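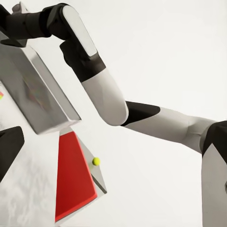 Chapitre 4
La bande-annonce dans l'animation

4.1 Objet du chapitre

Le film annonce et la bande-annonce longue répondent à deux fonctions distinctes. Le premier fixe un titre et une date – rarement une intrigue. La seconde expose un conflit et des personnages. On étudiera le cas de Kurance, long métrage annoncé en juillet 2023, dont le storyboard comptait 905 plans. Le découpage employé est celui de Kevin Ó Flaithearta (voir 4.3). Les notions de raccord et d'ellipse sont supposées acquises.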